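Storkness Regional Music Archive and Recording Program
Progress Report to the Zhuravel Fund for Recorded Music
January 12, 2023

Purpose of This Report

The Storkness Regional Music Archive submits this report under the second year of its grant from the Zhuravel Fund. The report covers work completed since the last submission, the current state of spending, and changes to the schedule that require the Fund's approval. The grant supports the transfer of country and old-time radio recordings held in Storkness and the production of new recordings by musicians living in the Skastville and Zikutdale areas.

Transfer of Radio Recordings

Staff have completed the transfer of 148 reels from the former Skastville station library. Each reel was inspected, cleaned where needed, and copied at full quality, with a second copy stored at a separate location. Most of the material consists of live studio sets, station promotions, and Saturday-style barn dance programs recorded in front of an audience. The condition of the tape was better than the survey in the original application suggested, and the budget for outside repair was only partly used.

Track listings remain the slowest part of the work. Many boxes carry only a program title, and the songs and players must be identified by listening and by comparison with the station's printed logs. The logs for the earliest programs have not been found. Entries without a confirmed performer are marked as such in the catalog and will stay open for correction.

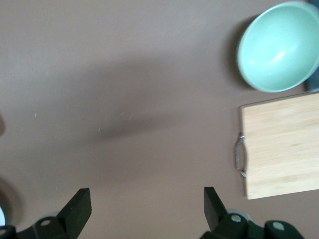 Rights clearance has moved forward alongside the catalog. The Archive has written agreements covering 39 songs, which may now be streamed in full through the reading room and the public website. For the remaining songs, visitors to the website may hear a short portion, and full listening is limited to the reading room. Letters to publishers were sent in two groups, and replies to the second group are still arriving.

New Recordings

The grant provides for four new recordings by regional artists, each to be released as a single with a printed lyric sheet. Two have been recorded and mixed. The first, a fiddle and guitar duet, was sent to country and community stations in the fall and has received regular play on the morning program in Zikutdale. The second is being mastered and will be sent to stations once the artwork is approved.

The third session was postponed when the studio in Zikutdale closed for heating repairs. It has been moved to February. The fourth depends on the availability of a pedal steel player and does not yet have a date. The Archive asks that the deadline for this part of the grant be extended to the end of the next quarter. No added funds are requested.

Spending

Spending on staff time and tape transfer is in line with the approved budget. Studio costs are below budget as a result of the postponed session and will rise in the coming quarter. Postage and station mailing costs were higher than planned, as several stations asked for discs in addition to digital files. The Archive proposes to cover the difference from the unused repair budget and requests written approval for this transfer. A full statement of accounts is attached to this report as Appendix A.

Work Planned for the Next Period

The Archive will continue song identification, beginning with the barn dance programs, and will publish the next section of the catalog when it has been checked against the station logs. Staff will also follow up with publishers that have not answered. A listening evening is planned at the Skastville library, where former station employees and their families will be invited to help name performers.

The next report will include station play records for both completed singles.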